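Stullberg opens rental plan for its paired hand grippers

Stullberg has begun renting its Nurnero hand grippers by the month, ending a period in which the pair could only be bought outright. The company announced the plan on 2024-12-31 and said orders placed now will ship from its own stock.

The Nurnero is sold as a set of two grippers, one for each hand. A person holds them by the handles and does an ordinary task, and the movements are recorded for use in training robot arms. The monthly fee is $372, with a minimum term of 2 months. The purchase price stays at $2,918.

Piret Raudsepp, who manages sales at Stullberg, said small labs had asked for a shorter commitment. "They have a project with an end date, and they don't want to own the equipment after that," she said. "Some of them want one set for a season and then three sets for a week. We couldn't do that before."

Renters get the two grippers, the marker plates that mount on top, cables, a carrying case and access to Skenow, the recording software. Worn jaws are replaced free during the rental. Marker plates that are bent or scratched are charged to the customer.

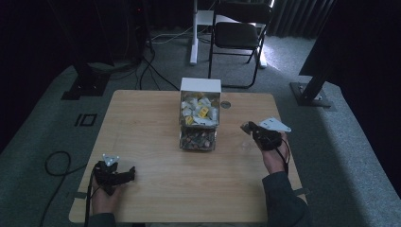 Can the grippers be rented one at a time?

Stullberg rents them only as a pair. A customer who breaks one can have it swapped within the same rental, but the software is set up for two hands and the company does not plan to offer a single unit.

Rimantas Mägi runs training for new customers. He said most people need an afternoon before their recordings are steady enough to keep, and that small objects take longer to get used to than large ones. The first training call is included in the fee. Further calls are billed by the hour.

Among the first to sign up is Najafi, a packaging firm that wants recordings of its workers sorting and filling small containers. Macario Villalobos, the firm's operations lead, said the rental cost less than the trial he had budgeted for. He has taken one set and may add another after the first term.

Support is by phone and email on weekdays, with replies promised within 24 hours. Rentals can be turned into a purchase at any point, and half of the fees already paid will be taken off the price.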